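Interrupted suture (practice pad)

An interrupted suture is a row of separate stitches, each one tied and cut before the next goes in. I've been writing up stitches for the Kellel craft-of-surgery pages for 4 years and this is still my favorite, mostly because one bad knot doesn't spoil its neighbors!
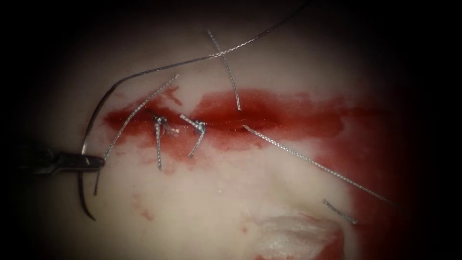
How far apart should the stitches sit?
Most people learn to match the gap between stitches to the distance from the needle's entry point to its exit, then adjust for the tissue.

Thread comes in two broad families. Braided thread ties easily and holds a knot well, while single-strand thread slides through tissue more smoothly but likes to spring back into curls (I lost a whole evening to that once).

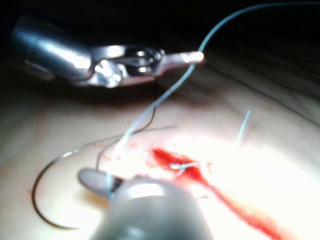
Color is a bigger help than beginners expect. Makers dye thread so that it stands out, and I'm a fan – a light blue strand stays easy to follow next to a nearly black one, even with metal instruments crowding in. The Jevarberg handbook gives thread color 9 pages, and I've read them all more than once. Tails are trimmed short after tying, though practice pads tend to keep plenty of long ones.

See also: running suture, mattress suture, surgeon's knot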